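Search minutes, news, members
Search

Minutes of the monthly meeting, Inthanon mobile game circle
Thursday, September 3, 2020, held online

Chair: Bláthnaid Ní Chonaill

1. Opening
The chair opened the meeting and asked that everybody keep the microphone closed when not speaking. The minutes of the last meeting were accepted with one correction: the puzzle game under item 4 was played on tablets and not on phones.

2. Report on Lirnusine
The small group that tested the strategy game Lirnusine gave its report. They played the first 32 levels. The controls are easy to learn, but the text on the building menu is too small on older phones. Two testers lost their progress after they changed the account language. The group will write to the developer and attach the steps to repeat the error.

It was discussed if we should recommend the game on our page. Several members found the waiting times too long after level 20. Decision: the review will be published with the waiting times clearly mentioned in the first paragraph.

3. Autumn tournament
The tournament will be played in Cirkon, in teams of two. Until now 67 players have registered. The chair reminded that an odd number gives a problem with the pairs, so registration stays open until one more person comes. If no one comes, the last registered player will be first on the reserve list.

There was a long discussion about the maps. The harbor map was removed because players who start on the north side reach the bridge earlier. The desert map and the station map stay. A member asked for a third map, but no agreement was found and the question goes to the next meeting.

Rules confirmed:
- each match has 6 rounds
- a player who loses the connection has five minutes to come back
- voice chat between opponents is not allowed during a round
- screenshots of the final result are sent by both teams

4. Tumeo
The racing game Tumeo received an update which changed the points for the weekly league. Our club record of 710 points was made under the old system. Some members wanted to begin a new table, others wanted to keep everything together. Vote: the old table is closed and stays readable, a new table begins this week.

5. Purchases inside games
A parent asked by e-mail if the club could give advice on blocking purchases on a child's phone. The chair will prepare a short guide with the settings for both phone systems. Members who have experience with family accounts are asked to send her their notes before the end of September.

6. Other matters
The video chat for beginners will move to an earlier hour, as several younger members have school the next day. The page with old reviews has many broken links. Members who find one should write the title of the review and not only "link does not work".

The chair thanked all for the patience and closed the meeting.

Comments

petrik_m: Please can we have the harbor map back for friendly matches at least? I trained only on this one.

Oona: The waiting times in Lirnusine are better after you join a guild. Maybe add it to the review.

slowthumbs: Is the reserve list visible somewhere? I could not find it.

Recent items
Cirkon: how to register your team
Tumeo weekly league, old table
Which games work well without internet
Minutes of the previous meeting

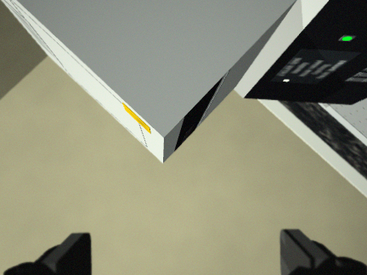

Rendered view from above, gray top and white side.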